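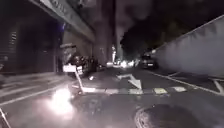
Search all tickets Enter keyword or ticket number Go

Departures after midnight missing from printed and emailed timetables

15 Aug 2023
Posted by Farkura Service Desk

Status: Open, fix under test
Affected service: Muvport timetable export
Ticket reference: 79

Summary of the fault

Operators using the Muvport timetable export have reported that departures due after midnight do not appear in the printed sheet or in the emailed copy. The same departures are shown correctly on the live page. The fault was first reported in May and was closed at that time as a problem with a single operator's settings. It has been reopened following further reports.

The fault affects evening and night services only. Daytime services are exported in full and operators need take no action in respect of them.

Checks carried out by the desk

The export was run from the desk's own account for each of the 15 routes that have a night service. On 8 of these the late departures were missing. The remaining routes exported correctly. All of the routes with missing departures had been copied from an older timetable using the "Copy and amend" button. Routes entered by hand were not affected.

The printer settings were reset and the sheet was printed again on a different machine. There was no change. The emailed copy was opened in two mail programs and the departures were missing in both, and the desk is therefore satisfied that the fault arises before the file is sent.

The desk then compared a copied route with one entered by hand. In the copied route, the end of the operating day is stored as midnight. In the route entered by hand, it is stored as the time of the last departure. The live page ignores this value. The export does not, and drops anything that falls after it. 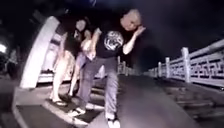
Temporary procedure for operators

Until the fix is released, operators are asked to follow the steps below before sending any timetable to the public.

1. Open the route and select "Operating day".
2. Replace the end time with a time later than the last departure. Do not leave the box blank — the system will put midnight back without a warning.
3. Save the route, close it and open it again to confirm that the new time has been kept.
4. Run the export and compare the final page with the live page.
5. Where a route has separate weekday and weekend sheets, repeat the steps for each sheet.

Operators who have already displayed printed sheets at stops should replace those for night services first. Sheets on paths and walkways leading to a stop are easily overlooked and should be included in the check. A notice stating that the live page is correct may be used in the meantime, and the wording is available from the desk on request.

Update from the supplier

Cekasetti has confirmed the cause. The "Copy and amend" button was written when no route ran past midnight, and it fills in the end of the operating day automatically. Version 2 of the export will use the last departure instead. It will also correct routes that have already been copied, although operators who have changed the time by hand will keep the time they entered.

The desk has asked for the new version to be tried on the affected routes before general release. No release date has been agreed.

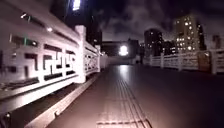 Ó Dálaigh replied that the temporary procedure had restored the late departures on the printed sheet, but that the emailed copy now listed them at the top of the page, before the first morning service. Passengers reading it quickly might take them for early departures on the same day. Ó Dálaigh asked whether the order could be corrected as part of the same fix.

Desk response: The order of departures has been reproduced on a test route and added to this ticket. The emailed copy sorts by clock time only, whereas the printed sheet follows the operating day. Cekasetti has been asked to apply the printed order to both. Operators who send the emailed copy to passengers are advised to attach the printed version as a file for the present.

Further reports should be added to this ticket and should state the route name, whether the route was copied, and which form of the timetable is affected.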